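Laundry Day Gallery: Folding on the Bed

Posted 1/4/26

The guest room at the Pravmont apartment has no table big enough for folding, so the bed does the job. Everything from the dryer gets carried in, dumped at one end, and worked through one piece at a time. This page collects notes on how the shirts and other printed pieces get handled, along with the few things we changed after moving the folding out of the living room in September.

Getting the surface ready

The comforter and pillows come off first and go on the chair. A fitted sheet pulled tight is a better surface than a comforter, which sinks under your hands and leaves new creases in the sleeves. We pull the corners down again if they have crept up. The sheet gets changed after folding day, so a little lint on it is no problem.

Shirts with long sleeves

Long sleeves take the most time. Lay the body down and smooth it from the collar to the hem, then bring each sleeve out to the side. Run a flat hand from the shoulder to the cuff. If the cuff is turned back, decide now whether it stays that way, and match the other one to it. Chambray and light denim hold a crease well, so a crooked cuff will still be crooked when the shirt comes out of the drawer.
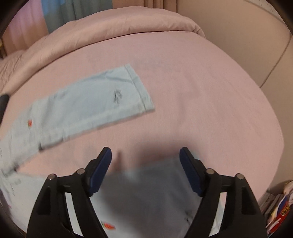
Printed pieces get a little more care. The small watermelons and doodles have held up well so far on a cold wash, and we keep them off the high setting in the dryer. They are turned inside out for the wash and turned back before folding. If a print feels tacky when it comes out, it gets hung up for 20 minutes before anything is laid on top of it.

Seams and hems

Pick up a bit of fabric near the seam and give it a light pull to straighten it. Heavy seams tend to twist in the dryer, and smoothing over the top does very little for them. Side seams should run straight down to the hem before the first fold is made. Hems that have flipped up get pressed down by hand. The Tretix iron stays in the closet for anything going to work or to a dinner.

Stacking

Shirts go in piles of eight at most. A taller pile leans, and the bottom ones have to be folded over again. Blues and grays go together, whites in their own pile, and anything with a missing button goes on the chair for mending.

Putting away

The Farah dresser takes the everyday shirts, folded to fit 15 inches front to back. The Erno bins under the bed hold whatever is out of season. A full load takes us 90 minutes from dryer to drawer, less when there are no socks in it.

Next page: towels and sheets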